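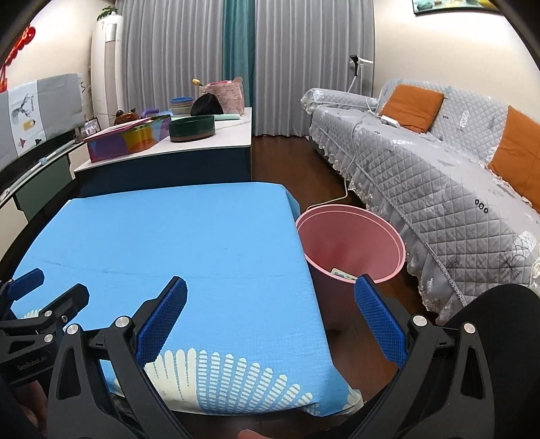
October, bench notes, dye room

Indigo vat again. Old Kirach stock is down to the last jar so started the second batch with the Fehr powder, same weight, same lime. Came up greener than I like and slow to get a skin on it. Left it alone until 2 pm, then it looked fine. Note for whoever opens up tomorrow: do NOT stir it to the bottom, just skim and let it be.

Test strips, cotton, all scoured the night before:
- 4 short dips, rinse between: good light blue, even, a bit of gray in it
- one long dip: darker but streaky, rubs off on a white rag
- short dips, no rinse: blotchy. don't bother

So light blues want short dips and patience. We knew this. Writing it down agian because I tried the long one anyway.

Trarnis order is for pale, close to the swatch they pinned to the form. The swatch looks different under the tube lights than it does at the window. Check at the window only. I nearly sent the wrong one.

Fold lines. Still getting a faint darker line where the cloth was folded wet, worst on the wide pieces. Ironing does nothing, it's dye and not a crease. Tried hanging from the long side instead of over the rail and it helped, but it takes up the whole line and drips on the mat. Maybe a second rail? Ask about the one in the Jindent storeroom, think it's still there behind the drums.

Paste resist: the flour mix cracked on the narrow bars and color got in under the edges. Rice paste held much better. Needs longer to dry, 14 hours this time with the fan off. Fan on = cracks. Stencil wants washing every 2 pulls or the points fill up and the edges go mushy.

Rinse water ran blue way too long. Either too much dye sitting on top or the vat is a bit starved. Add a spoon of sugar syrup in the morning, warm it up, look again before lunch.

To buy: lime, ph strips, gloves (mediums, the larges fall off in the vat), more rice flour.

Lid is cracked, taped it for now. Leave the heat mat on low overnight.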